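The Shared Chest Freezer: Frequently Asked Questions
Onura Studios, ground floor
Last updated 2022-09-12

The freezer arrived in June and the questions arrived about an hour later. Most of them have now been asked often enough that I have written the answers down, chiefly so that I can point at them.

Who is allowed to use it?
Anyone who rents a desk, bench or room at Onura. Guests may eat from it if their host put something in. Guests may not store a salmon.

Where do I put my things?
Small items go in the wire basket. Anything bigger than a shoebox goes on the floor of the freezer, flat side down. Please don't balance a large thing on top of the basket and call it stored. It has to be lifted out by the next person, who will be holding a cup of tea.

What exactly is the basket for?
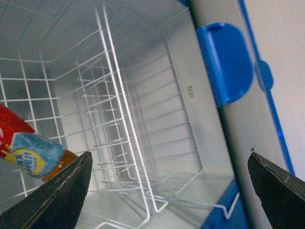 Ice lollies, ice creams, single portions and anything else you would otherwise lose at the bottom until the spring. It is open wire so that you can see what you have got, and so that cold air can get round it. Treats in bright wrappers, like the red and light-blue one with the yellow emblem, do well there, as they can be found at a glance and fought over promptly. Brown things in clear bags do less well. Label them. "Stew?" is not a label, and we have had two of those.

How should I label food?
Name and date, on tape, in marker. Biro gives up in the cold. Initials were allowed until we discovered how many people here are M.H. or think they are.

How long can I leave something in there?
Thirty days. After that it goes on the amnesty list by the kettle for 9 days, and after that it is lunch. Masaru Hamada has asked me to say that his dumplings were on day twenty-eight. This has been noted.

What temperature should it be?
Minus 18°C. The dial is not a matter of personal taste. If you think it is running warm, put the fridge thermometer in for a couple of hours with the lid shut, then tell me the number. "It felt a bit mild" has been reported several times and is hard to act on.

How much does it hold?
The paperwork says 141 litres. It doesn't say what shape the litres are. Two full bags of shopping fit comfortably if you take things out of their cardboard boxes first, and one if you don't.

How do I know which freezer is ours?
A fair question, as Trokisar next door keep theirs in the same corridor. Theirs is the tall grey one with a padlock, which tells you something about Trokisar. 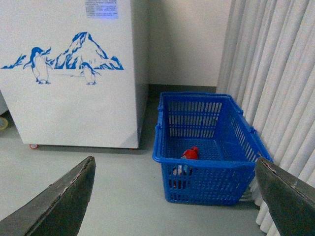
The Onura freezer. Look for the penguins.

Are the penguins a sticker? Can we peel them off?
Leave the penguins alone. They came with it, along with the mountain, and they are the most popular tenants in the building. The small label above them stays put as well. The engineer will want it one day, and will be unbearable if it has gone.

Can I move it to sweep behind?
Yes, it is on casters. Lid shut, push slowly, keep it upright, and watch the flex. Then move it back. It spent most of one week outside the Grestine office and they began to think of it as theirs.

When is it defrosted?
When the ice on the walls is as thick as a pencil. Obsa Gidey runs the defrost and puts a notice up beforehand. Take your food home or beg a shelf from Mahmoud, the café on the corner, who have been very good about it and should be bought from more often. Please don't help with a screwdriver. Obsa uses bowls of hot water, old towels and the radio.

Something has leaked. What do I do?
Wipe it up before it freezes. If it has already frozen, tell Obsa, and own up. Raspberry is very easy to trace.

Can I put a bottle in to chill quickly?
You can. You will then forget it. Glass bottles are banned on past form, and cans too.

Why does the lid feel stuck just after I've closed it?
Suction. Wait a minute and try again. Hauling on it with a foot against the front is bad for the seal, and rude to the penguins.

Who do I ask if my question isn't here?
Leave a note on the corridor board. I check it most mornings, after coffee.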